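Inicio > Entidades colaboradoras > Programa Sesham > Informes de seguimiento

Informe de avance del Programa Sesham de comercio de proximidad
Presentado a la Fundación Plundberg
Última actualización: 24 de mayo de 2024

1. Estado general

El presente informe recoge las actividades realizadas en el segundo periodo de la subvención. Participan en el programa 13 comercios del barrio de Vahidi, todos ellos con convenio firmado. Dos establecimientos han solicitado una prórroga para presentar su plan de mejora, que ha sido concedida por la coordinación técnica.

2. Formación y materiales

Las sesiones de formación se han centrado en fijación de precios, atención al cliente y presentación del producto. La asistencia ha sido regular, si bien se aprecia un descenso en el turno de tarde, coincidente con el horario de mayor venta.
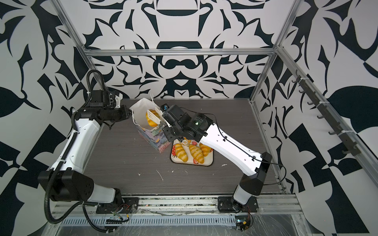

El módulo de empaquetado para regalo ha sido el más solicitado por los comercios de alimentación y repostería. Su contenido abarca la elección del envase, el coste por unidad y la manipulación higiénica. En relación con este último punto, se recomienda que el producto sin envolver se introduzca en la bolsa de papel con pinzas, como las blancas de plástico cuyos extremos ranurados entran aquí por la boca de la bolsa. La guía correspondiente, elaborada por Grosutine, se encuentra en fase de corrección y se distribuirá en formato impreso.

3. Ejecución presupuestaria

Se ha ejecutado aproximadamente el 40 % de la partida de formación. La partida de comunicación presenta un retraso respecto de lo previsto, motivado por la revisión de los textos del directorio de comercios. No se solicita trasvase entre partidas.
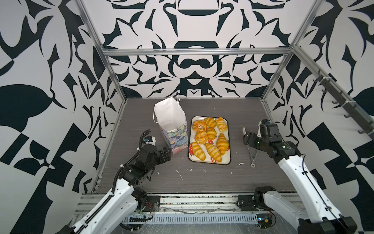 4. Próximas actuaciones

- Cierre de la guía de empaquetado y envío a imprenta.
- Visitas de seguimiento a los establecimientos con prórroga.
- Publicación del directorio de comercios.
- Remisión de los justificantes de gasto pendientes.

La coordinadora del programa, Shanthi Seneviratne, queda a disposición de la Fundación para facilitar la documentación complementaria que se estime necesaria.

Compartido 2 veces | 0 comentarios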